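**1/** Hilo sobre la planta de baterías de Ferkham en Plevside. En enero la empresa dijo que la línea de celdas ya tenía el permiso de puesta en marcha. He leído la resolución entera y el permiso existe, pero cubre menos de lo que se ha publicado.

**2/** Lo autorizado es la nave B: mezcla de electrodos, recubrimiento y secado. El ensamblaje final y la carga inicial de las celdas están en la nave C, y esa sigue con la inspección contra incendios abierta. Sin la nave C no sale ninguna celda terminada.

**3/** La resolución pone 24 condiciones. La mayoría son de trámite (señalización, planes de evacuación, registro de disolventes). Las que pesan son las del sistema de recuperación de vapores, que tiene que pasar una prueba a plena carga antes de que la línea trabaje en dos turnos.

**4/** El cliente principal es Sivard, que quiere esas celdas para su compacto eléctrico, el Noh. El coche ya está homologado con celdas importadas. Cambiar de proveedor obliga a repetir parte de los ensayos del paquete de batería, y ese calendario va aparte del de la fábrica.

**5/** Sobre la autonomía del Noh: los 465 km que aparecen en todas las notas corresponden a la versión de batería grande con llanta pequeña. La versión de acceso no tiene cifra publicada todavía. Si alguien la ha visto en un documento oficial, que me pase el enlace.

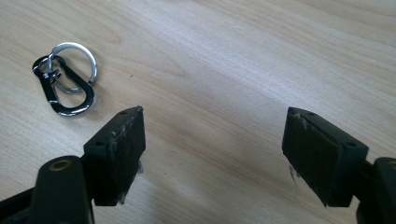
**6/** Empleo. Ferkham habla de «cientos de puestos» sin concretar. Maysoun Twal, que lleva la parte laboral en el ayuntamiento, dijo en el pleno que de momento hay 40 contratos firmados, casi todos de mantenimiento y control de calidad. Los operarios de línea se contratarán cuando se abra la nave C.

**7/** La formación la coordina Dong-geon Cheon, que viene de otra planta del grupo. El curso dura 9 semanas y se da en el centro de FP de Plevside. Me preguntaban si hay que saber inglés: en las bases pone «valorable», no obligatorio. El carné de carretilla sí lo piden para almacén.

**8/** El suministro eléctrico es el punto que menos se comenta. La subestación nueva está montada pero la conexión definitiva depende de un tramo de línea que cruza dos fincas, y una de ellas tiene recurso presentado. Mientras tanto la nave B funciona con la acometida provisional. Da para pruebas y para un turno corto.

**9/** Chae-won Jin, directora de la planta, contestó a esto en la visita para prensa local: según ella, la acometida provisional basta hasta el verano. No dio potencia contratada. Pregunté dos veces y me remitieron al departamento de comunicación – sigo esperando respuesta.

**10/** Agua: la secadora no consume tanto como se decía en el grupo de vecinos. El gasto fuerte es la refrigeración, y va en circuito cerrado con reposición. El límite anual está en el anexo 2 de la autorización ambiental, que se puede consultar en el registro municipal sin cita.

**11/** Tráfico. Los camiones entran por la rotonda del polígono y no por la travesía, salvo los transportes especiales de maquinaria, que van de noche y avisados. Quedan por llegar las prensas de la nave C. Soon-im Song, de la asociación de vecinos, ha pedido que el aviso se publique con más antelación.

**12/** Corrección a un mensaje mío del mes pasado: escribí que Recep Ekinci había dejado la dirección industrial de Sivard. Ha pasado a llevar compras de batería, así que sigue siendo interlocutor de Ferkham. Ya he borrado el mensaje.

**13/** Resumen de fechas según los papeles: inspección de la nave C en primavera, prueba de vapores después, y primeras celdas de muestra para Sivard antes de fin de año. La producción en serie no tiene fecha en ningún documento que yo haya podido leer.

**14/** Para quien pregunta si conviene esperar al Noh con celdas de Plevside: no hay ningún dato que indique que vaya a ser mejor ni más barato. La química declarada es la misma. Si necesitas el coche ahora, esto no cambia mucho.

**15/** Dejo la referencia de la resolución en el primer comentario. Cuando salga el acta de la nave C abro otro hilo.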